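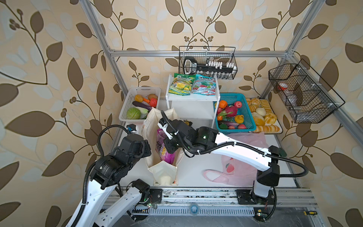

Parallel jaws are not suited to foil packets unless the closing force can be limited in the controller, according to Hatsue Imai, whose reply to an earlier thread prompted the enquiry below.

Choosing grippers for a two-arm grocery packing cell
Posted by Essam Amrani

Our department is comparing two grippers for packing snack bags, bread rolls and artificial produce into a canvas tote. The Galtow parallel gripper completed 234 picks in August, of which 52 were dropped. Most of the drops were snack bags. Would members advise a change of fingers, or a trial of the Celico suction cup?

Tamara Enache
I would recommend changing the fingers first. Soft pads 3 mm thick gave us a better hold on crinkled foil, and they may be fitted without recalibrating the arm — provided that the tool length is corrected in the controller. Suction performs well on smooth fruit but poorly on bread. Please also record drops separately for each type of item, as a single total conceals a good deal.

Costel Vlad
We use suction for everything. No complaints.

Bayu Harahap
The mouth of the tote should also be considered. In our own trials, five drops in one morning were caused by the finger catching the canvas on the way out. A slower, vertical exit was sufficient to correct this.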